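Robots, doughnuts and a full parking lot at Wostenach

14 May 2022

I almost skipped the Wostenach open day this year, and I'm so glad I didn't! By the time I'd found a place to park, 48 people were already signed in, and the final count at the door was 204 (the most they've ever had, according to the lady handing out stickers).

Most of the crowd went straight for the arm demo in Lab 13, so I did too. Lensa Abdella was running it – she's been with the group for two years and she's great with kids, who asked her everything from what it weighs to whether it gets bored. The job sounds simple: pick wooden blocks, red and green, out of a bin. Then you hear her talk about blocks that lie on top of each other, or end up close to a wall, and it starts to sound a lot harder. 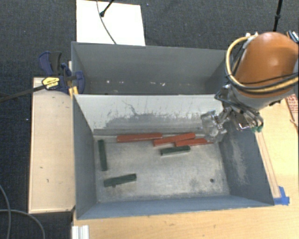 Duygu Dursun, who heads the lab, told me they want the arm to cope with a messy pile without anyone tidying it first. She'd like to try odder shapes next, and my neighbor's son suggested spaghetti. She wrote it down!

I also caught the end of the Birora talk upstairs, which was a bit over my head, but the doughnuts were good. The lab opens its doors again in June, and sign-up is at the front desk.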